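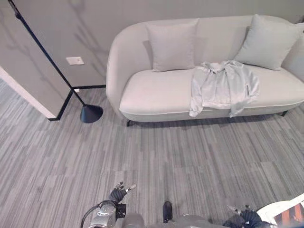 The shirt problem

Teaching a robot to tidy one piece of clothing takes more patience than most people would guess. At Vorkent, the training day starts at 8 in the morning and most of it goes to laundry.

The company works out of a former furniture showroom and sells nothing yet. What it has is a project called Skurkamance, a growing library of household chores, each one performed by a robot while a human operator steers both of its arms from a distance. The operator moves, the robot follows, and every joint position is saved along with the camera view. Later a program studies the recordings and tries to produce the same movements without help.

As of November the library held 3,734 recordings. More than 600 of them involve a single garment.
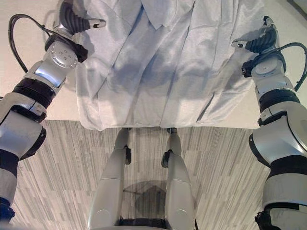
5 min read

Cloth is hard for machines. A cup keeps its shape when it is picked up. A shirt changes shape with every touch, and it rarely lands the same way twice. A factory arm can repeat one path all day, but a path that worked on one heap of fabric is useless on the next.

So the operators work by eye. They look for a collar or a corner, bring the grippers in from both sides and close them. New operators tend to grab too much. They pinch three layers where one would do, and the garment comes up as a ball. Trainers at Vorkent tell them to go slower and to look at the edge of the cloth first.

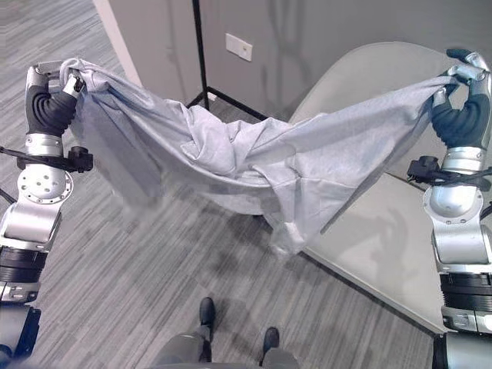 Both hands on the cloth, one higher than the other.

The control software, Amin, was written in-house. It passes along the operator's hand movements but gives back almost no sense of touch, and this is the complaint heard most often in the break room. A person folding a shirt feels when it pulls tight. An operator has to see it, and by then the fabric may have slipped.

An operator's first 49 attempts are thrown out. The company picked that number after looking at how long it took people to stop fighting the controls. After that, every take is reviewed and marked keep or discard. A messy take can still be kept if the operator recovers well — a dropped corner picked up again is worth more to the program than a clean run, the reviewers say, and they would like to have more of them.

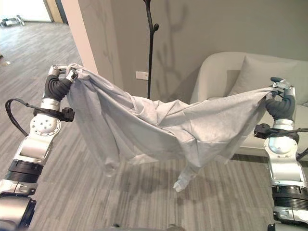
I came to see whether any of this looked like housework. It does, though slower, and with long pauses that a person at home would fill with talk. The part I kept watching was the lift. With a hand at each upper corner, the garment is pulled tight along the top and sags in the middle, and a sleeve end or cuff can hang below everything else in a twist. I have held up shirts like that my whole life and never given the sleeve a thought. For the operators it is the next problem to solve.

Another firm, Gritanex, has agreed to test the trained program in five apartments next spring. Vorkent expects trouble with lighting, with pets and with dark clothing, which its cameras read poorly. Until then the recording goes on. The afternoon shift starts at 1, and its list for the day I visited had one word on it, "shirts."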